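Drundlow trials

The Drundlow trials were a comparison of two robot grippers, the Skollov and the Walar, run by Heledd Pritchard and Ingegerd Solberg. They are chiefly remembered for having no agreed winner, a result both makers went on to advertise.

Method

Each gripper was bolted to the same Najjar arm and made 300 attempts at picking up parts that had not been designed with anyone's convenience in mind. A small camera at the wrist recorded every attempt. Pritchard had wanted a second camera on a stand, but the budget ran to the stand only. A pick counted if the part stayed put for 30 seconds, a limit Solberg thought generous and the Skollov plainly thought harsh.

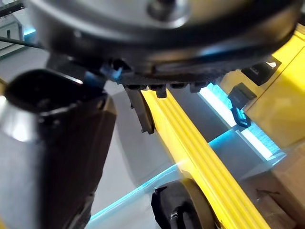
Wrist camera view during the trials, with a gripper finger at left and a ribbed yellow bar at right.

The camera's position was itself a matter of dispute. Mounted close in, it gave a fine view of the gripper's own round housing and a more modest one of whatever the gripper was meant to be holding. Solberg argued that this was what the controller had to live with and so what the testers should look at. Pritchard moved the camera twice - and moved it back twice.

Results

The Walar held on in nearly 200 of its attempts. The Skollov managed fewer but was quicker, dropping things with great efficiency. A further 55 attempts were struck from the record after the controller was found to be running the Walar's settings on the Skollov. The report, dated Nov 26, 2018, recommends further testing. None had been arranged by the end of December.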